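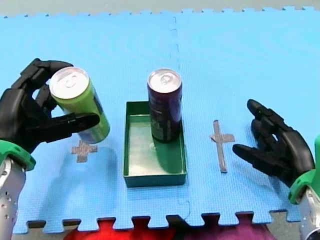 What happens to a drinks can after the kerb

August 23, 2024

Aluminium cans reach the Besson sorting hall mixed with steel, cartons and film. A drum screen takes out the fines, an overband magnet lifts the steel, and an eddy current rotor throws the aluminium over a splitter plate into its own bay. The position of that plate matters more than most visitors expect. Set too close, it lets cartons through with the metal; too far, and flattened cans drop into the residue.

Reto Gasser, who runs the line, moved the plate by 80 millimetres in April and logged 237 bales afterwards. Losses to residue fell, though damp loads still cause trouble.

The bales go to Rarnwood for shredding and de-coating. Lacquer and printing ink are burned off in a kiln before melting, and the fumes are used to heat the incoming air. Magnesium is the awkward part. Can lids carry more of it than can bodies, and some is lost as dross in the furnace, so the melt is sampled and corrected before casting.

"Crushed cans are fine," says Jacqueline Marty, the plant's metallurgist. "Cans with liquid in them are a safety matter."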